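Went to the open day at Skekach in April. 36 of us in a room meant for far fewer, coats on, and I've been arguing with people about it ever since so may as well write it down.

The talk first. Ronja Isaksson ran it, quick, no slides, good. Her line was that the robots at Skekach learn from people doing the job by hand. You hold a gripper, you do the thing, the gripper records it. Do it enough and a machine gets the idea. Then we went through to the tables to see it done.

And it is so plain! I think half the room was let down. No arm swinging about, no cage, no flashing lights. White surface, one white thing with a toothed edge, two dark green fingers held open. I loved it.

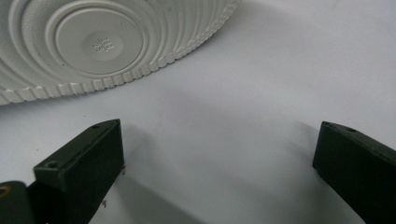 My argument, such as it is. Open days have taught us to expect a show. Last year I went to the one at Tukier and got dry ice and a robot that waved. Two hours on the train for a wave. Learnt nothing, came home with a tote bag. At Skekach I learnt what the work is, and the work is slow and repetitive and mostly done by people with sore wrists. That should be what the public sees.

Roald Sjögren was standing next to me and disagreed, loudly. His view is that you can't ask taxpayers to get excited over pinching white plastic on a white table. Fair point about the white on white – it's hard to follow from the back row. But I'd say that's a case for smaller groups and better lamps. Not for dry ice.

Somebody asked Ronja how many goes they need for one object. 2000, she said. For one. A sort of groan went round. Then Sunita Van Dusen, who does a lot of the handling herself, said she'd done a fair chunk of those and the trick was a decent chair. Biggest laugh of the afternoon and also the most useful thing anyone said. If this is going to be a job, and it clearly already is, then talk about chairs. Breaks. Pay. I asked about pay and got a polite answer with no number in it, which I do mind. 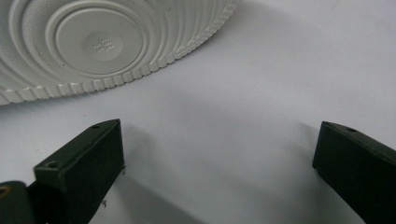 The other thing is the mess of it. Real work has bits and crumbs. The Blomqvist brochure I picked up at the door has everything gleaming, and I don't beleive a word of it. Show me the table as it is, specks and all, and I'll trust you a lot more about the rest.

What I'd change for next time. Let visitors have a go – only 8 got a turn with the gripper before we were hurried out, and I wasn't one of them. Put the pay on the wall. Start at 2 instead of half four so people with kids can come. And drop the film at the end, it was teh one bit that felt like Tukier.

Roald still says I'm easily pleased. We're both going again.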